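Plellberg Workroom
Table and loose items check, sheet 532
Date of check: 4 May 2021
Area: long table, taped grid, foam blocks, bins
Marks used: OK / Watch / Fix / Not checked

Part 1. Table covering

1.1 Covering lies flat over the working area. Watch.
Comment: Slight ripple along one edge. It does not reach the middle. Press down and look again at the next check. If it has spread, change the sheet.

1.2 No tears, holes or lifted corners. OK.
Comment: Run a flat hand along each edge as well as looking. The matt finish hides small nicks under the ceiling lights.

1.3 Surface clean, no grit or glue. OK.
Comment: Dry cloth only. The spray cleaner from the Cuvley cupboard leaves the covering tacky and picks up foam dust. 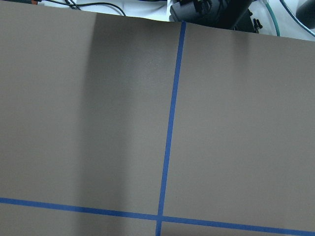
1.4 Spare covering in store. Fix.
Comment: One part roll left on the rack. Reorder before July. The last order took longer than the supplier said it would.

Part 2. Tape grid

2.1 All lines stuck down for their full length. OK.
Comment: Check the ends first. The ends at the table edge get caught by sleeves.

2.2 Crossings pressed flat. OK.
Comment: Tape is doubled where lines cross and a block can catch on it if the top strip starts to curl. Rub down with a thumb. Do not add a third layer.

2.3 Lines in the right place. Not checked.
Comment: The long rule was in use in Bornova. Carry over.

2.4 Old tape removed cleanly before new tape goes down. OK.
Comment: Pull slowly and low. Pulling straight up takes the face off the covering. Only the blue tape is to be used here; parcel tape will not come off again.
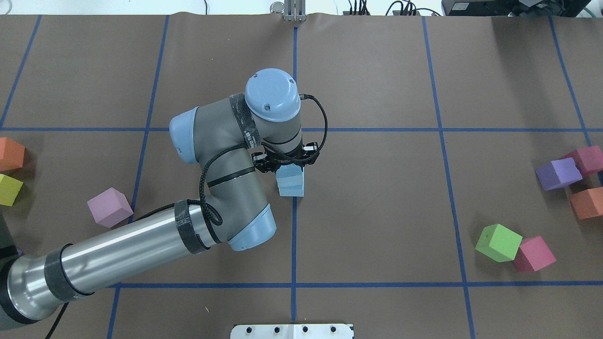
2.5 Tape stock. OK.
Comment: Kept in the second drawer with the cloths.

Part 3. Foam blocks

3.1 Blocks whole, no pieces missing. OK.
Comment: Squeeze each one and look at the corners. Crumbs on the covering usually mean a corner is going. Throw out any block that sheds.

3.2 Colours easy to tell apart. Watch.
Comment: Pink and orange have been mixed up on past sheets. Write the colour in full and do not use initials.

3.3 Blocks within the table, none close to the edge. OK.
Comment: Anything found on the floor goes in the tray by the door to be wiped before it is put back.

3.4 Clear squares kept clear of pens, cups and paperwork. OK.
Comment: A mug ring was found here on an earlier check. Drinks stay on the Trindade shelf.

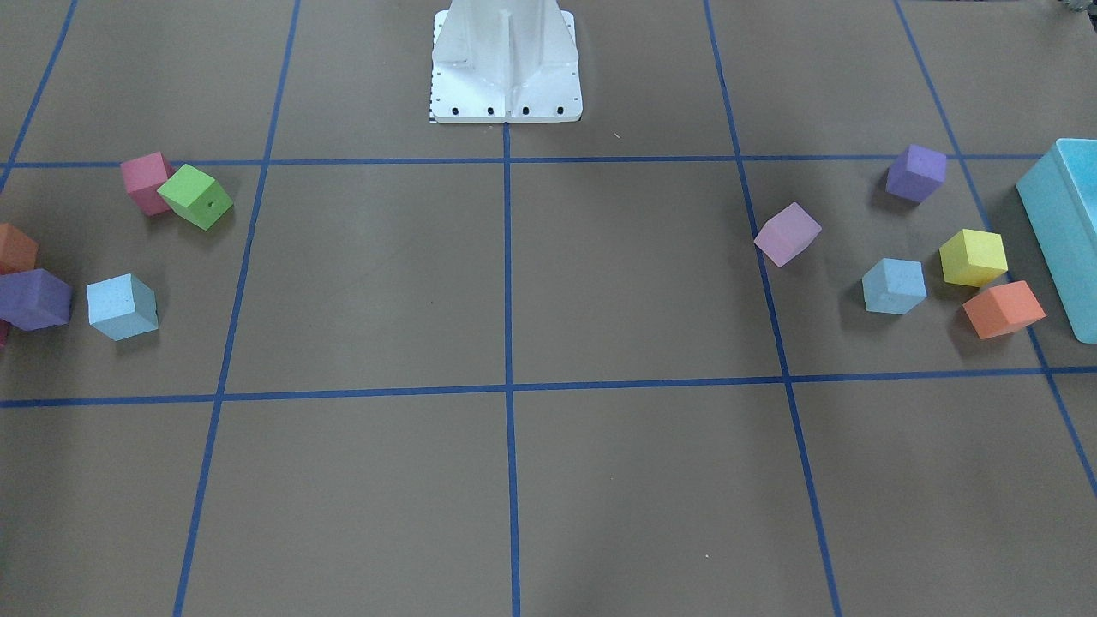
Table from the side. Middle squares and front row clear, pink block by the upper line.

3.5 Spare blocks bagged and labelled. Fix.
Comment: The bag has split. Move to a box with a lid. Keep the box away from the radiator.

Part 4. Bins

4.1 Rims smooth, no cracks. OK.
Comment: Feel round the inside of the rim too.

4.2 Bins sit level on the covering. OK.
Comment: If one rocks, look underneath for a crumb of foam or a fold of tape.

4.3 Bins emptied at the end of the day. Watch.
Comment: Done on most days, not all. Add to the closing list.

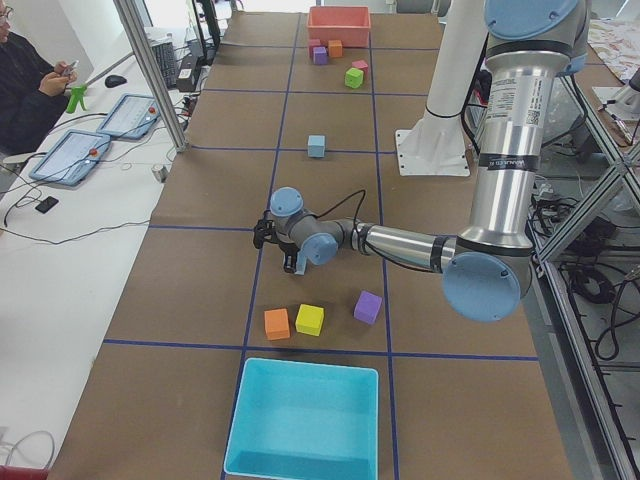 Pink bin on the far side with blocks in front, blue bin open at the near end.

Part 5. Carried over

Item 2.3, grid measurement.
Item 1.4, reorder covering.
Item 3.5, box for spare blocks.
Next check uses a fresh sheet. File this one behind the last.

Plellberg Workroom | Contact the office | Copyright Plellberg | Back to top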